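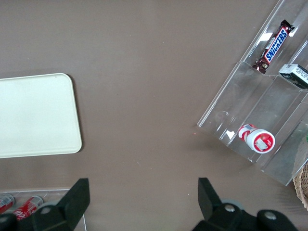

Clear tiered stand for the snack counter - keep it or go back to baskets?

Eero Heinonen
Thu 1 November
We put one of those clear stepped stands on the counter at our break room shop in Mondar. It has a Snickers in it and a couple of small odds and ends, with a cream tray next to it on the table. My problem is that anything round or small lies down and slides behind the divider. The candy bar sits crooked too. Has anyone gotten one of these to look neat, or should I go back to the wicker baskets?

flurnov_fan
What size are the compartments? Mine are made for nail polish and nothing sold as food fits them. I cut strips of shelf liner for the bottom of each step and the bars stopped sliding.

Themis Triantafyllou
I'd send it back. Clear plastic shows every fingerprint and under overhead lights all you get is glare. We had two at the Drinholm front desk and I was wiping them every morning. Baskets hide nothing and need no wiping.

Eero Heinonen
Glare is a fair point, there's plenty of it on mine. I didn't measure the compartments, will do it tonight. I can't return it, the box is gone.

counter_kate
Don't agree on baskets. People dig through them and the bars at the bottom get crushed. With steps they can see what there is and take one. I'd only put flat things in it. Boxes face out on the low step, bars on the high step, and anything shaped like a tube goes on the tray.

mykhailiuk20
Same as Kate, except I'd put the bars low. Kids reach for the top row and pull the whole thing forward. Put rubber feet on it whatever you do. A pack of 200 cost me less than lunch and I still have most of them.

Themis Triantafyllou
It's a break room, there are no kids in it.

mykhailiuk20
You haven't met our night shift.

flurnov_fan
One more thing, turn it so the steps face the people buying. On a diagonal you lose half the counter and the end compartment is hard to get at.

Eero Heinonen
OK. I'm going to try liner in the bottom, feet underneath, and the round stuff on the tray. Bars stay on top for now because that's where people look first. If it's still a mess in December the baskets come back out.

counter_kate
Wipe it with a dry microfiber cloth, no window cleaner. Mine went cloudy at the corners after a year of the blue stuff.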